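Finding the quiet in a noisy town: a conversation with Farhad Amini

47 shares 22 comments

Farhad Amini has been tuning pianos for most of his adult life, and he still takes his shoes off before he starts. It began as politeness in other people's houses, he tells me, putting the kettle on for the second time since I arrived, and then he noticed he could feel the low strings through the floor and never went back.

He learned the trade from Cirilo Bañuelos, who ran a small workshop behind the market and let him sweep up for a whole winter before he was allowed near a string. "I was so cross about that broom," he says, laughing. "But I was listening the whole time, you see. Cirilo would tap one key over and over, and by spring I could hear what he was hearing. I went home and my mother's radio sounded dreadful!"

A piano has more than 200 strings, and the upright in his front room, a battered old thing he calls Gana, has 228 of them. He knows because he replaced every single one himself, over a very long May, with the windows open and the neighbours calling up requests.

We talk for a good while about rooms. Farhad has strong feelings about rooms. Curtains he likes, and bookshelves, and a sleeping dog if there is one to be had. Bare walls make him sigh. "You play one note and it comes straight back at you," he says. "People spend all their savings on the instrument and then ask me why it sounds harsh. I tell them to buy a rug."

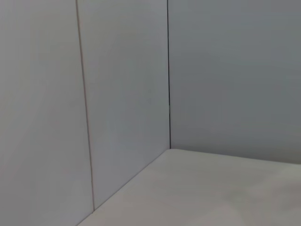 Plain pale walls meeting at a corner.

His customers are a mixed lot – schools, two chapels, a retired bus driver called Mohsin Lodhi who took up Chopin at an age when his friends were taking up bowls. Mohsin rings him whenever the weather turns, convinced the middle octave has slipped. "Usually he's right," Farhad admits. "He has a better ear than he thinks, and he makes a very good lentil soup, so I don't mind the drive."

He has tried the tuning apps and doesn't look down on them, though he prefers his fork and his own ears for the last part of the job. I ask whether he ever plays for pleasure, and he goes a little pink. Only in the evenings, he says, and only the slow ones. Then he lifts the lid, since I've asked, and plays me half a waltz while our tea goes cold.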